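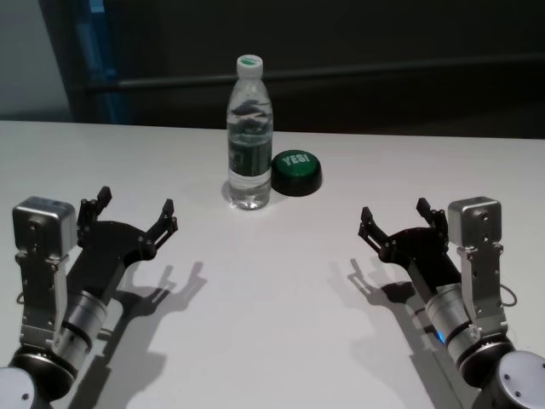 2025-02-06

The working day began at the Harlow building with the review of small items for the front meeting room. The room is to reopen to outside groups in September, and the office has asked that each thing placed on a table be looked at for use, cleaning and storage before it is approved. I was assigned the tables and what goes on them. Hina Jadoon has the chairs, the blinds and the wall clock.

The white tabletop is satisfactory. It shows dust and fingerprints more readily than the old brown one, and I have noted that it must be wiped after every session. The cleaning cloths supplied by Stubbs leave lint, and a request for a different kind was sent before noon.

The first matter taken up was drinking water. Last year the room was served by a glass pitcher and a tray of tumblers, which had to be carried down the hall to be washed. The proposal is for clear plastic bottles, one to each place. I set out a bottle with a green and white label and a white cap with a green top, and considered how it would stand beside papers and name cards. It is taller than I would like for a small table, but a person seated opposite can still be seen without leaning. Mrs. Grady on the second floor has written in favor of keeping the pitcher on grounds of waste. Her letter is fair and has been placed in the folder. I am inclined to agree with her for the longer meetings and to use bottles only for visiting speakers.

The second matter was the button. It is a round green one on a black base, with the word "YES!" in white capitals across the top, and it was put forward by the training section for use in votes and in the opening exercise for new staff. My first view was that it was not suitable for a formal room. I have softened on this point. It is low, it takes up very little space even when set right next to a bottle, and the lettering can be read without difficulty. The training section would like one for every table. I have recommended a single button, kept by the person in the chair, for a trial period ending with the September session. No request for a matching "no" has been received, and I did not raise the question.

Some time was spent on where the two items should go. Placed toward the far side of the table, they leave the near part clear for writing. Placed in the middle, they are in reach of both sides but get in the way of the large floor plans, which the Grarodlow project team unrolls at every meeting without fail. I have written down the far side as the standard position, bottle to the left and button to the right, and will ask the Grarodlow team for their comments.

Lunch was taken at 12:40. Soup.

In the afternoon the Firneo catalog was consulted for coasters. The cork ones come in packs of 20, and the felt ones in packs of 30. Hina prefers felt. I have seen felt coasters after one winter of coffee and do not share her preference, but the matter is minor and the choice was left to her. The order also includes a shallow bin for the lower shelf of the cabinet, so that the button and the name cards may be put away together at the end of each day.

The lighting at the back of the room remains poor. With the shades down, the area behind the tables is quite dark, and a speaker standing there would be hard to see. This was reported last month and has been reported again today.

To be done tomorrow: reply to Mrs. Grady, measure the cabinet shelf, find out who has the second key.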